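# Butcher block table top: oil it or seal it?

**rquintanilla** (Rosalind Quintanilla)
January 2021

I bought a secondhand work table with a top made of glued wood strips, light colored, mixed tan and brown. The seller didn't know what species it is or what was on it. It feels dry in most places and slightly waxy near one end. I want to use it in the garage at our place in Ridgeway for potting plants, some sewing and whatever else comes up. No cutting food on it.

Two things I can't decide:

Mineral oil or a film finish like polyurethane? I don't mind redoing oil now and then, but I don't want it coming off on fabric.

Also, do I need to finish the underside? The garage floor is bare concrete and it gets damp in there by August. My last table cupped so badly that a pencil would roll to the middle.

I have an orbital sander and 6 sheets of 120 grit left over from another job. Budget is small.

---

**Troslow433**

Since it isn't for food, skip the mineral oil. It never cures, so it will get on your fabric no matter how well you wipe it. Use a water-based polyurethane in satin. Oil-based is tougher but it yellows, and pale strips show that more than dark ones do.

Sort out the waxy end first. Poly won't stick to wax. Wipe it with mineral spirits and clean rags, changing the rag often, and let it dry overnight. Then sand the whole top with your 120, go over it again with 180 or 220, and vacuum. Don't sand through the wax without wiping it first or you'll clog every sheet you own. Lay the rags flat outside to dry before you throw them out.

Joined strip top on a gray concrete floor, first one below, and the second is a close view with pale wood behind: 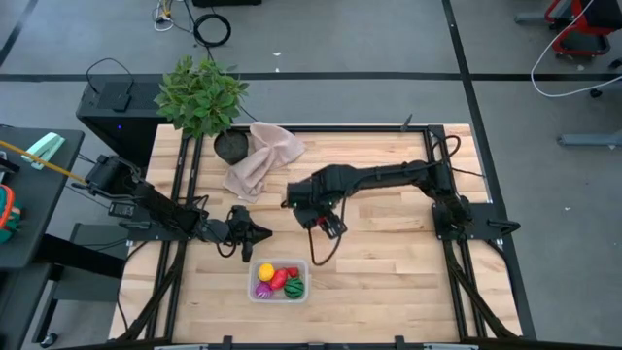
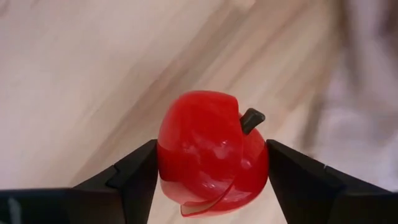 Three thin coats on top, with a light scuff using 320 between coats. And yes, finish the underside. Cupping happens when one face takes up moisture faster than the other. Two coats are enough down there and they don't have to look good. Do the edges too, especially the end grain, which drinks the stuff. I do the bottom first, let it sit two days, then flip it onto scrap boards and do the top.

Check how it's fastened to the base. If the screws go through tight round holes, the top can't move across its width and may split. Slotted holes or figure-eight clips fix that for a few dollars.

---

**skarico_2314**

just put paste wax on it, thats what i did and its fine. 2 years now. didnt do the bottom

---

**Marsh Hen**

I'd do what Troslow433 said, with one change. For a potting bench I would use hardwax oil on the top instead of poly. Wet clay pots leave rings on anything, and with hardwax oil you can sand out one spot and recoat it. With poly you usually end up redoing the full top. It does cure, so it's safe around fabric after a week or two. It costs more per can but you use very little. Poly underneath is still fine.

Put the legs on plastic or rubber feet. The bottoms of the legs are end grain sitting right on the slab, and mine rotted there before the top had any trouble at all.

---

**rquintanilla** (Rosalind Quintanilla)

Thanks. I looked underneath and it has plain round holes, so I'll get the clips. I'm going with poly on both sides because I already have most of a quart. If the pots leave rings I'll put a tray under them.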